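Open day talk -- speaker notes
Caoimhe Lenihan, Haltex

Start on time even if people are still coming in from the coffee area. Say who I am and that Wanpen Kaewmanee runs the bench and will take the technical questions.

Slide 1. What visitors came to see
Two benches, Allell by the door and Canano at the back. Same task on both: pick up a small package and set it down again. We had 104 visitors in April. Most of them stayed longest at Canano.

Slide 2. The numbers
2814 attempts logged since the bench was set up. 1719 of those were on small cartons. Say the two figures slowly, people write them down. If someone asks for the success rate, hand over to Wanpen -- she has it split by package size.

Slide 3. What people asked
Can it read the label? (No, it works from shape and position.) How fast is it? What happens if I move things? Mention the man from Caron who asked to see the same pick three times. Fair request, and we now do that for every group.

Slide 4. View from the wrist
Visitors liked this screen more than the arm itself, so give it a full minute. Explain that it is what the arm has to work from when it lines up for a pick. Point to the white tray on the left with the package in it, then to the two black fingertips, wide open with nothing between them. Ask the room which way they would move the arm. Wait for an answer, then take questions.
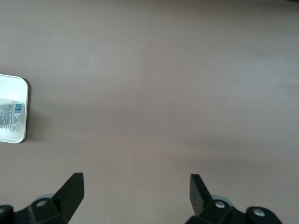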